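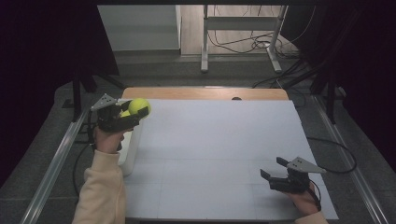
Audrey-Anne Simard

Figure 5. Two black hand-held grippers over a white work surface, the left one with a tennis ball between its fingers.

4.2 Subtitled and dubbed screenings at Flikham

We come now to the part of the study that I was most looking forward to writing, and that gave us the most trouble in the end. When Cleltuvar brought the animated feature Drarnelus back to theaters, it offered every venue both a subtitled print and the older English dub, and left the choice of showtimes to the local programmer. At the Flikham that programmer was Lise Lemieux, who very kindly agreed to run the two versions on alternating evenings for the whole of October, so that neither one would get all the good slots. (She did keep the matinees dubbed, for the sake of families, and we have left the matinees out of what follows.)

Over the run, 1,173 evening tickets were sold, and the subtitled version took the larger share of them. Readers who remember Nguyen and MacLeod's earlier survey of home video buyers may be surprised at this, as we were, for their respondents leaned quite firmly toward the dub. I would be careful about setting the two results side by side, though. A person buying a disc gets both soundtracks in one box and can change their mind on the couch, while a person buying a ticket has to settle the matter before leaving the house — and a good many of the people who came out in the evening had plainly settled it years ago.

The interviews help a little. We spoke at length with 12 patrons in the lobby, 5 of whom had first met the film as children on a worn rental tape. They talked about the dub with great affection, quoting whole lines of it to us and to each other, and yet most of them had come that night for the subtitles. One woman told us she wanted "to hear what I'd been missing," and then added that she would be back later in the week with her sister for the voices they grew up with. Repeat visits of this kind don't show up in the ticket counts at all, and we have no good way of estimating how common they were.

There is also the matter of the print itself. The dubbed version was made from an older transfer, noticeably softer and a bit darker, and several patrons brought this up before we had asked them anything. Some of the preference we recorded may therefore be a preference for the sharper picture, a question we take up again in Section 4.3.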